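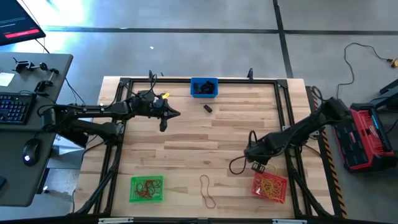 Ticket 1144 — Shared calendar shows bookings two hours late
Opened by: Sidra Sandhu, Turkstead office
Assigned to: Valentin Hubmann
Status: Waiting for confirmation

Sidra Sandhu wrote:
Since Sunday all bookings in the Turkstead calendar are moved by 2 hours. A meeting I made for 9:00 is shown at 11:00 for my colleagues in Flendby. On my own screen it is correct. I have logged out and in again, and I tried a second browser. No change.

Valentin Hubmann wrote:
Thank you for the clear report. Could you please open Settings, then Region, and tell me which time zone is written there? Please look also at the calendar itself — it has its own setting. 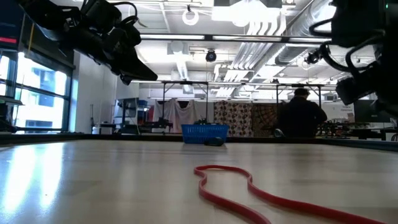

Sidra Sandhu wrote:
My profile says London. The calendar says "Server default". I did not choose this, and I am not allowed to change it.

Valentin Hubmann wrote:
Then I have found it. The server was updated at the weekend and the default zone went back to the factory value. 266 calendars use this default, and 224 of them are already corrected by the script. Yours is in the remaining group, because it is locked for editing. I have asked Dindo Ignacio to unlock it.

Dindo Ignacio wrote:
Unlocked at 14:20. Please do not move any bookings by hand, otherwise they will be wrong after the script.

Sidra Sandhu wrote:
Understood. I had moved one already, the call with Jayson Padilla, and I have put it back. I will check again tomorrow morning with Flendby and write here.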